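The Lime

My aunt's flat in Clivmont had to be empty by the end of March, and I was the one with a car. My brother was in Pulport with a new baby, and my mother's knees would not do the stairs. I took two weeks off and drove down with a boot full of flattened boxes.

The flat was on the second floor above a shop that sold vacuum cleaner parts. She had lived in it for 17 years. The landlord was decent and said I could leave the curtains. Everything else had to go somewhere.

I began with the bathroom, which was easy, and then did the hall cupboard, which was worse. She had kept every receipt for every appliance she ever owned, including a toaster I remembered from when I was at primary school. There were batteries in a sock. There was a jigsaw of 1,000 pieces in a freezer bag, without its box, so that whoever started it would have no idea what they were making. I put it in the op shop pile and then took it out again, thinking they wouldn't thank me for it.

By the third day I had a system. Boxes for my mother went along the wall under the window. Boxes for the op shop went by the door. Anything I couldn't decide about went on the white table in the kitchen, and I told myself the table had to be clear every night before I went to bed.

Most nights it was. I would make tea and stand there, picking things up and sending them one way or the other. A tin opener went to the op shop. A letter from the council went in the bin. A photo of a dog called Roy, who died before I was born, went to my mother. I slept on a camping mat in the lounge room because the bed had gone on the first morning, to a student who carried the mattress down the stairs on his head.

On the second-last evening there were only a few things left to decide. I'd been to the shop for bread and come back with a lime as well, though I had nothing to put it in. My aunt always had one in the kitchen. She cut it into her water and said it kept her teeth honest. I put it down on the table with the rest and left it there while I ate standing up.
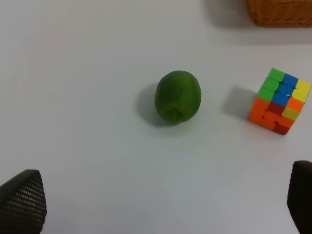 The Cube

The puzzle cube was mine, or had been. She bought it for me at a newsagent the summer I was nine and stayed with her for the whole of the school holidays. The rule was that I could take it home when I had solved it. I never solved it. At the end of January my mother came to fetch me and the cube stayed behind, and every time I visited after that it was waiting on a shelf, still mixed up.

I had assumed she played with it when I wasn't there. It would have been like her to finish it one wet afternoon and mess it up again before I came, and say nothing. I looked at it for a while that evening and tried to remember whether it was in the same muddle I had left it in. There was no way of knowing. I turned one layer and then turned it back.

The basket was harder. It was an ordinary wicker one and she had used it for everything. It went to the shops with her. It held mending, then seed packets, then the phone bills. I had already put it in the car twice and brought it back up the stairs twice. My own place is small, and I don't mend things or grow anything.

I rang my mother and asked if she wanted it.

"What's in it?" she said.

"Nothing."

"Put something in it, then, and bring it here."

She asked if I was eating. I said I was. She asked if I had found the good scissors, and I said I had found three pairs and would bring them all so that she could tell me which were the good ones.

After that I washed the cup and the plate and wiped down the bench. Downstairs the vacuum man was pulling his shutter across. He did it in two goes, with a rest in the middle, and I had got used to listening for the second one.

I cut the lime in half on a saucer and squeezed some into a glass of water. It was sharper than I expected. I drank it at the window, looking over the road at the Clelevetti bakery, where somebody was hosing the footpath.

In the morning I carried the last of the op shop boxes down and gave the keys a polish with my sleeve, though the landlord wouldn't care. Then I went back up for the basket. I put the scissors in first, wrapped in a tea towel, and the photo of the dog, and the other half of the lime in a bit of foil. The cube went on top. I had to stop for petrol at the halfway point – 155 on the trip meter – and while the pump was running I reached over to the passenger seat and turned one layer, and this time I left it where it was.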